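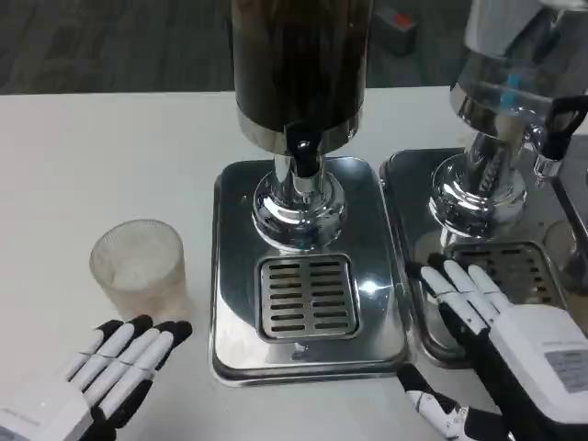

*Photo: Edgars Toom, project group Kirnero*

## 3.2 The drink station

For our project we compared how guests take cold drinks at a school event in Killau. We put two steel dispensers side by side on a white table – the dark drink is in the middle one. Each has its own drip tray, and the tray under the dark drink has a slotted grate below the tap.

During the evening 113 guests filled in our form. Most of them asked for labels on the tanks. Jordan Clegg will prepare these before the second test in October, and we will also try a longer table.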